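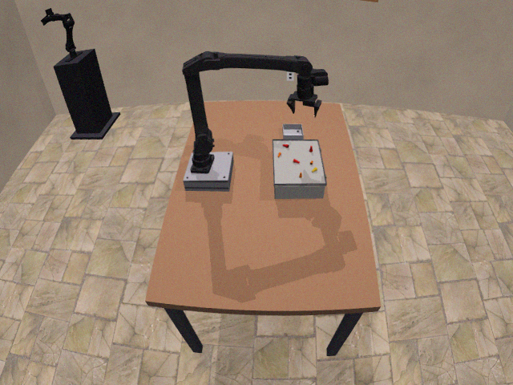

Abb. 1: Tisch mit rechteckiger Holzplatte, Computergrafik

Materialkunde Holz, Skript Teil 4
Quellen und Schwinden bei Tischplatten
Stand: 26.1.24

Holz gibt Feuchte an die Raumluft ab und nimmt sie wieder auf, bis sich ein Gleichgewicht einstellt. Unterhalb der Fasersättigung (je nach Holzart etwa 28 bis 32 % Holzfeuchte) ändern sich dabei die Maße. Darüber bleibt das Volumen praktisch konstant.

Die drei Richtungen verhalten sich verschieden. Längs zur Faser ist das Schwindmaß so klein, dass es im Möbelbau meist vernachlässigt wird. Radial ist es deutlich größer, tangential noch einmal ungefähr doppelt so groß wie radial. Bretter mit liegenden Jahrringen arbeiten deshalb in der Breite stärker als solche mit stehenden und neigen zum Schüsseln.

Rechenbeispiel
Eine Platte aus Vollholz ist 885 mm breit, die Jahrringe liegen. Differenzielles Schwindmaß tangential: 0,24 % je 1 % Holzfeuchteänderung. Die Holzfeuchte sinkt im Winter um 4 %.
885 mm x 0,0024 x 4 = 8,5 mm (gerundet)
Die Platte wird also knapp neun Millimeter schmaler. Eine starr verschraubte Zarge quer zur Faser lässt das nicht zu - es entstehen Risse, oder die Leimfugen öffnen sich.

Befestigung
Üblich sind Nutklötze, Langlöcher und Gratleisten. Die Gratleiste wird nur auf einem kurzen Stück verleimt, der Rest muss gleiten können. Bei Langlöchern die Schraube nicht ganz festziehen. Bei Platten aus Sperrholz oder furnierter Spanplatte spielt das Arbeiten kaum eine Rolle, hier darf starr befestigt werden.

Oberfläche
Öl, Wachs und Lack verlangsamen den Feuchteaustausch, verhindern ihn aber nicht. Beide Seiten gleich behandeln, auch die Unterseite. Einseitig lackierte Platten verziehen sich.

Zur Übung bis Juni: Werkstück Pistel (Couchtisch, Buche) und Werkstück Barkance (Esstisch, Eiche). Für beide das Schwinden in der Breite berechnen und eine Befestigung zeichnen, Maßstab 1:1. Schwindmaße der Tabelle im Anhang entnehmen - radial und tangential nicht verwechseln.

89 Mal geteilt
4 Kommentare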